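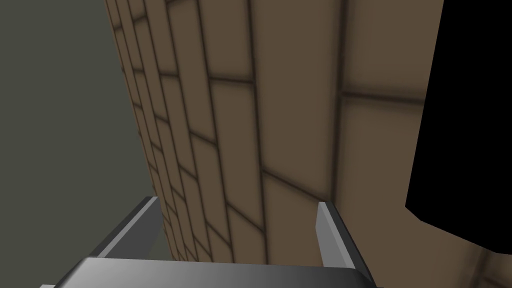 Wrist view in the simulator, gripper open, brown tiled wall ahead. Budget thread follows.

**1/** We're a small shop and we're planning to buy our first robot arm. Before any hardware money goes out, I'm doing the planning in simulation. A few people asked how I'm splitting the budget, so I'm writing it down as it stands on 9/5/26.

**2/** The job is simple. Pick small boxed parts out of a tote, set them on a tray, repeat. One shift. We have a bench for it and a 30 inch gap between that bench and the wall. The gap is why I started with the simulator.

**3/** Two arms are on the shortlist, one from Rurnex and one from Kisier. The Rurnex costs more and has the longer reach. The Kisier is lighter and would sit on the bench we already own. The Rurnex needs its own stand, and the stand is a separate line on the quote. Ask about that early.

**4/** Grippers next. I'm pricing a plain two-finger parallel one, same general type as in the picture. Flat fingers, open and close. I looked at suction too, but our boxes have perforated lids and I don't want to buy a vacuum pump to find out how badly that goes.

**5/** Things that were missing from my first draft of the budget:

- spare fingertips
- the mounting plate between wrist and gripper
- cable long enough to reach the cabinet
- freight
- an electrician for half a day

**6/** The mounting plate is $414. It's a metal disc with holes in it. I asked if we could make our own and the answer was yes, but the warranty on the gripper then gets complicated. It's in the budget at full price.

**7/** Simulation costs. The software is on a monthly license from Zurard, 11 months left on ours. The computer was already here. The real cost is my time, and I'm charging that to the project so it shows up in the total. I left it out last time we bought a machine and the payback numbers looked a lot better than they were.

**8/** If you're building a sim like this, keep it plain. Mine has tiled surfaces and flat color and that's enough for what I'm asking it. I want to know where the wrist can go and what a wrist camera would be pointed at when it gets there. Nice-looking materials can wait.

**9/** One budget change came straight out of looking at wrist views. I had a single camera down for the whole cell. With the view this close to a wall, you don't get much of the rest of the cell. I've added a second fixed camera over the tote. It's a cheap line compared to the arm.

**10/** Safety gear is its own section and I'm not trimming it. Joly quoted us a floor scanner and a small fence panel. I also asked them for a price on the risk assessment, as a separate item. Don't let anyone fold that into "installation."

**11/** Contingency is set at 35 percent of everything except the arm. I know that's high. It's a first robot and we have no history to go on. If we buy a second one I'd expect to bring it down.

**12/** Still open:

- lease or buy
- training for one person or two
- whether the bench needs bolting down
- who answers the phone at the supplier after 5

**13/** Timing: final quotes are due back in October and I'd like the order placed before the month is out. The Kisier has the shorter lead time on paper. I'm asking both suppliers to put a ship date in writing.

**14/** If you've run a small cell with either arm, I'd like to hear what you spent in the first year on parts and service. Ballpark is fine. Replies are open.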